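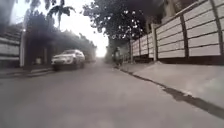

Un robot que aprende a ir por la calle

¿Has intentado alguna vez caminar con los ojos cerrados por el pasillo de tu casa? Seguramente pusiste las manos delante y fuiste muy despacio. Un robot sin sensores tiene el mismo problema, pero él no tiene miedo, y por eso choca.

En nuestro taller compartido construimos un robot con ruedas que se llama Miko. Es del tamaño de una caja de zapatos grande. Lo hacemos entre cuatro personas: Delali Appiah suelda los cables, Aicha Berrada escribe el programa, Mariann Deák corta las piezas del cuerpo y yo hago las pruebas y escribo estas páginas para los niños que vienen a vernos. Queremos que Miko pueda ir solo por una calle tranquila, siempre junto al borde, sin subirse a la acera y sin tocar ningún coche.

¿Qué tiene dentro?

Miko tiene 7 partes importantes: dos motores, una batería, una placa pequeña que hace de cerebro, una cámara y dos sensores de distancia. Los motores mueven las ruedas de atrás. La rueda de delante es loca, como las ruedas de los carritos del supermercado, y gira hacia donde la empujan.

Para doblar, Miko no tiene volante. Si el motor izquierdo va más rápido que el derecho, el robot gira a la derecha. Puedes probarlo tú con un amigo: os dais la mano, uno da pasos grandes y el otro da pasos pequeños. ¿Hacia qué lado vais?

¿Cómo sabe dónde está la calle?

Tú miras una calle y entiendes enseguida: esto es el asfalto, esto es la acera, aquello es un coche parado. El robot recibe solamente números. Cada imagen de la cámara está hecha de puntitos muy pequeños, que se llaman píxeles, y cada puntito tiene unos números que dicen si es claro u oscuro y de qué color es.

Aicha enseñó al programa a buscar líneas. Donde termina el asfalto gris y empieza una acera más clara, los números cambian de golpe. Ese cambio se llama «borde». Si muchos bordes están en fila, el programa piensa que allí hay una línea larga, y puede ser el bordillo. Entonces Miko intenta quedarse siempre a la misma distancia de esa línea.

Hay cosas que le confunden. Una valla de paneles horizontales también tiene muchas líneas, y al principio Miko quería seguir la valla. La sombra de un árbol en el suelo también puede parecerle un escalón. Y cuando el cielo está muy blanco al fondo de la calle, lo que está lejos se ve borroso y el programa no distingue bien si hay una persona o un poste.

Por eso le pusimos una regla: si no estás seguro, ve despacio. Si sigues sin estar seguro, para.

Los ojos que no ven colores

Los dos sensores de distancia trabajan con sonido. Mandan un sonido tan agudo que nosotros no lo oímos, y esperan a que vuelva el eco. Si el eco vuelve rápido, hay algo cerca. Los murciélagos hacen una cosa parecida cuando vuelan de noche.

Cuando hay algo a menos de 80 centímetros, Miko frena. Da igual lo que diga la cámara. En esta discusión manda el sensor.

Lo que nos salió mal

La primera versión pesaba demasiado. Mariann había hecho el cuerpo de madera gruesa, muy bonito, pero la batería duraba solamente 14 minutos. Ahora el cuerpo es de plástico fino y la batería dura 24. Todavía es poco, pero alcanza para ir y volver.

También pusimos los cables de un motor al revés. Dimos la orden de avanzar y Miko empezó a dar vueltas como un perro que busca su cola. Delali se rio mucho y después tuvo que soldar otra vez.

Un experimento para hacer en casa

Necesitas cinta adhesiva, una habitación con espacio y una persona que haga de robot. Pega en el suelo una línea con una o dos curvas. El robot cierra los ojos y tú le das órdenes, pero solo puedes usar tres: «un paso», «gira un poco a la izquierda» y «gira un poco a la derecha». Quita antes las sillas, por favor, y quédate siempre al lado de tu robot.

Una cosa más, y esta es seria: nunca pruebes un robot en la calle sin una persona mayor. Nosotros tampoco vamos nunca solos. Uno lleva el mando con el botón rojo de parar y otro mira si vienen coches.

El taller abre para niños el sábado por la mañana. Preguntad por Roksolana.

Compartido 24 veces
7 comentarios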